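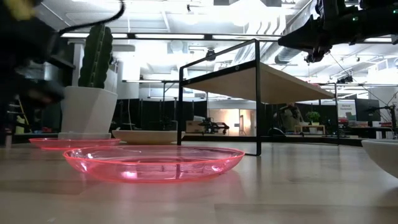
Hirkness Reserve Authority to slow the withdrawal of pandemic-era support

Wednesday, April 3, 2024

The Hirkness Reserve Authority has announced that it will reduce its holdings of government bonds more slowly from the start of next quarter, and that its main lending rate will stay at 5 per cent. The decision was taken at the scheduled meeting of the rate board and was published with the minutes of the previous meeting.

Under the revised programme, the Authority will let bonds worth 2 billion crowns mature each month without replacing them. The earlier ceiling was higher, and had been reached in only one month since the programme began. No bonds will be sold outright before the November review, when the board will decide whether sales should form part of the programme.

In a statement issued with the decision, the Authority said that the growth of money in circulation had returned to a pace it regarded as consistent with stable prices. Broad money, which includes notes and coins, current accounts and most savings deposits, grew quickly during the period of emergency lending and then shrank for several quarters. It has now begun to grow again, mainly through household deposits. Lending to businesses remains weak.

Lærke Lund, chair of the rate board, said that the board had discussed a cut in the lending rate and had decided against it.

"Prices in shops are rising more slowly than they were a year ago, but rents and the cost of services are still going up faster than we would wish," she said. "The board would like to see further figures on wages before it changes the rate. The slower pace of bond reduction is a separate matter and should not be read as a signal about the next decision."

The Authority's holdings grew sharply when it bought government bonds in order to keep long-term borrowing costs down. Most of those purchases were paid for by crediting the accounts which commercial banks keep with the Authority. As the bonds mature, the balances in those accounts fall. Several smaller banks had told the Authority in recent months that they were holding more cash than usual as a precaution, and that this had raised the rates at which banks lend to each other overnight.

The minutes show that one member of the board would have preferred to leave the ceiling unchanged. That member argued that overnight rates had moved only a little, and that the banks concerned could make use of the existing lending window. Other members noted that the window was rarely used and that some banks were unwilling to be seen drawing on it. The Authority will publish a short paper on the terms of the window before the summer recess.

Savings banks welcomed the announcement. Osanholm Savings Bank, the largest of the regional lenders, said in a written response that the change would make it easier to plan its lending to first-time buyers. The bank has not altered its deposit rates, and said that it had no present plans to do so.

The response from fund managers was more mixed. Zatine, which manages pension money on behalf of public employees, said that it supported a gradual approach but would have liked the Authority to set out how large its holdings should be when the programme ends. In a note to clients, the firm wrote that the supply of money had become harder to interpret, as deposits now move between banks and money market funds much more quickly than in the past. It advised against drawing conclusions from the figures for a single month.

A more critical view came from the research house Grímsdóttir, which has argued for some time that the Authority bought too many bonds and kept them for too long. Its latest bulletin says that savers bore much of the cost of the emergency programme through higher prices, and that slowing the reduction will leave the Authority with less room to act in a future downturn. The bulletin calls for the ceiling to be restored in November.

The Authority did not comment on the bulletin. It referred to the review of the emergency programme which it published last year, in which it accepted that the final round of purchases had continued after the need for them had passed.

The effect on government finances is expected to be small. The Treasury receives the Authority's profits and covers its losses, and the Authority has been paying more in interest on bank balances than it earns on the bonds it holds. A slower reduction means that this gap will close a little later than forecast. The Treasury said that the difference could be met from existing provisions and that its borrowing plans for the year were unchanged.

Households with variable-rate mortgages will see no immediate change in their payments. Borrowers whose fixed terms end this year are advised to contact their lender in good time, as the rates now on offer are in most cases higher than those agreed before the emergency period.

The Authority will receive written comments on the revised programme for 10 weeks. Comments should be addressed to the Secretary to the Board and marked with reference 3462. They will be published on the Authority's website unless the sender asks for them to be treated as confidential.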